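Packing hour comes to Cakcombe this Saturday

The monthly packing hour is back at the Segers building on Saturday, and this time it's all about opening things! Wrappers, pouches, knotted bags, printed plastic with a barcode in the corner — the everyday stuff that we all tear at in the kitchen without giving it a second thought.

Roos Verschueren started the hour in June with two tables and a box of odds and ends from her own pantry. It has grown a lot since then. Saturday's session has six tables, and Pei-shan Yeh is setting up a shelf of wrapped goods that anyone can borrow from and try.

"I love how much there is to notice in a plain black pouch," Verschueren said. "Where you hold it, how you tilt it, which corner the scissors go to first. I could talk about corners all day, and on Saturday I probably will."

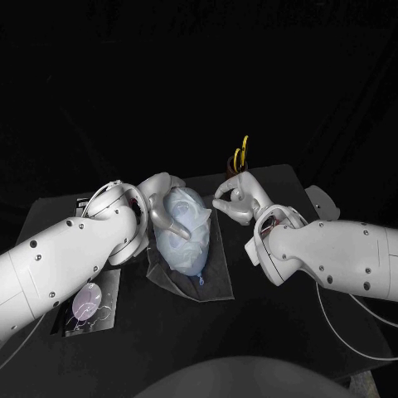
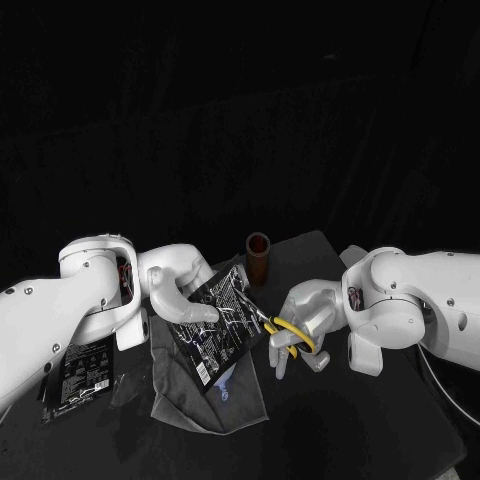
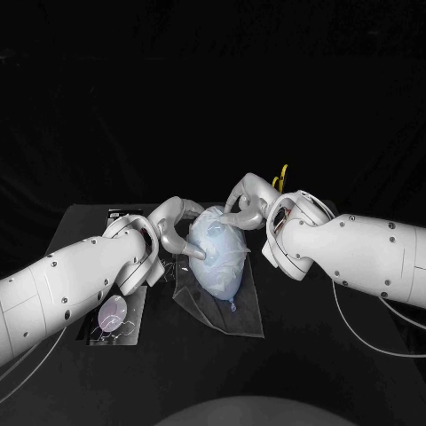
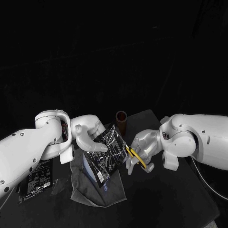
Black printed packages, yellow-handled scissors and a pale blue bundle in crinkled film.

Yeh's favorite is the soft stuff. Thin film wrinkles, slides and clings to itself, and she has a whole tray of it ready for the long table by the window. She is also bringing her notebook of pouch styles, which reached 741 entries last week and includes a Prurkiden coffee bag she has been after for ages — she was thrilled to find it at a yard sale.

The doors open at 2 in the afternoon. Scissors are provided, left-handed pairs included, and children are welcome at the front tables with an adult. Unar, the packaging shop next door, will take clean film and empty pouches afterward, so bring along anything you have been saving up under the sink.

Admission is free and there's no sign-up. If you have a package at home that always beats you, put it in your bag! Verschueren wants to see it, and she'll have a table set aside for the tough ones.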